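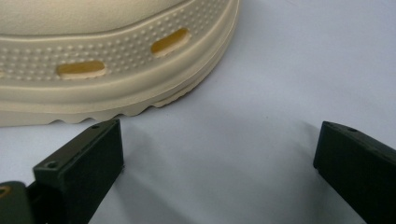 When should an operator stop and throw out a demonstration? When the object slips, when a finger presses the table hard enough to drag the sheet, or when a hand other than the one on the gripper enters the view.

Projects > Student Reports > Robotics Practice > Handling Rules for Hand-Held Grippers

Nidia Giraldo, Dilstead
3 comments | 12 shares

Our group wrote a short rule sheet for recording pick-and-place demonstrations and tested it through July. The task was moving single shoes. We named the rule sheet Murnitz after the lab room.

The first draft had no rule for the starting position. People began with the fingers half closed or already against the sole, and the recordings were hard to compare. The rule now says to start with the fingers wide open and clear of the shoe – no contact until the approach begins.

Soft foam clogs needed their own line. Operators must not hook a fingertip into a ventilation hole, even if it makes the lift easier. Grip the sides of the sole or the upper.

We recorded 400 demonstrations and kept 196. Most rejects broke the contact rule. The log sheet came from Kolov, an older class project, and we added a column for the reason a take was dropped.

Fingertip screws are checked before each session. We skipped this twice and had to repeat both sessions.

Still open: who decides on borderline takes. At present the operator does, and two of us think it should be a second person.

1 comment on this section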